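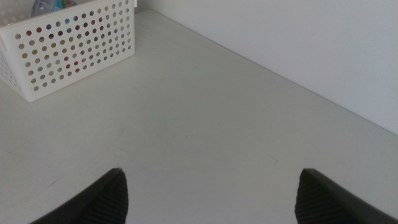
Workshop Tips: Taming Your Header Files

Posted 30/01/2018 in Workshop Tips

I love a tidy bench, and I've come to love a tidy include folder just as much! If you keep a small C++ library going in your spare time, as I do with Plunska (it parses knitting charts, long story), January is a great month for clearing it out. These are the habits that have stuck with me.

Start with the biggest header

Sort your headers by line count and open the one at the top. Mine had grown to over 100 declarations, and half of them were helpers used in a single source file. Move those into the source file, inside an unnamed namespace, and build again. If the build passes, commit right away before you touch anything else. Small commits are your friend here, the same way you'd empty one drawer at a time.

Forward declare when you can

If a header only mentions a class by pointer or reference, it doesn't need the full definition. Write "class Chart;" and move the include to the .cpp file. I did this for 40 headers over one weekend and my full rebuild got so much quicker that I went and did the test folder too.

A few places where you still need the whole type:
- base classes
- members held by value
- anything you call sizeof on
- inline functions that reach inside the object

Watch out for std::unique_ptr members! You can forward declare the type, but then the destructor of the owning class has to be defined in the source file, where the type is complete. The compiler message for this one is long and ugly. Scroll up to the first error and ignore the rest.

Give every header its own test

Make one tiny source file per header that includes that header and nothing else. If it compiles, the header stands on its own. I have a script called Trelier that writes these files for me, and it's only a loop and a print statement, so please don't be shy about writing your own. The first time I ran it, 4 headers failed, all of them missing <string>.

Put your own header first

In chart.cpp, include chart.h before anything else. Then your library's headers, then third-party ones, then the standard library. A missing include shows up the moment you build, and you get a free check every single day.

Comment the odd ones

Doc generators are wonderful at listing where a thing is defined and pretty hopeless at saying what it's for. Write two sentences above each public class: what it holds, and who is supposed to delete it. For an overridden function, I only add a comment if it does something the base version doesn't.

Keep a junk drawer, but a small one

Every project has a util.h. Fine! Mine is allowed 2 screens of code. Once it spills over, something has to move out to a proper home, usually the string functions.

Leftover questions from the last post

Yes, #pragma once works in all the compilers I use, and I still write include guards in Hembridge because it was started that way and mixing the two looks messy. For the Yang branch I switched over completely and haven't had any trouble so far. Next up is the build folder, and I've already found three copies of the same makefile in there.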